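Chapter 4
Gathering Examples by Hand

A learning system gets good at what it has been shown, so this chapter is about the showing. It's my favorite part of the whole field! You pick up a gripper, walk into a real home and start tidying, and every squeeze and release becomes something a robot can study later.

Our running case is the Mulitz bedroom set, a collection of 1472 short recordings of everyday pick-up jobs. More than 700 of them involve floors, and floors are wonderfully hard. Rugs bunch up, slippers hide under beds, and a plain gray mesh basket can sit half on wood and half lost among soft things. Keep that mess in. A learner that has only met bare tabletops will have a rough time with a shaggy red rug. 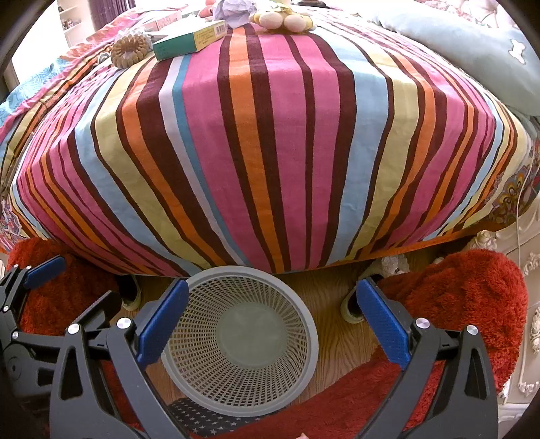

4.1 What Counts as One Example

An example starts when the hand begins to move toward an object and ends when the fingers have let go and pulled back. Most last between 10 and 20 seconds. Anything longer usually holds two jobs, and we'll learn how to split those in Section 4.3.

Each example needs the camera's view, the path of the hand and the opening of the fingers, all on the same clock. If the clocks drift apart, the learner sees fingers closing on thin air – a fault that is surprisingly easy to miss on playback.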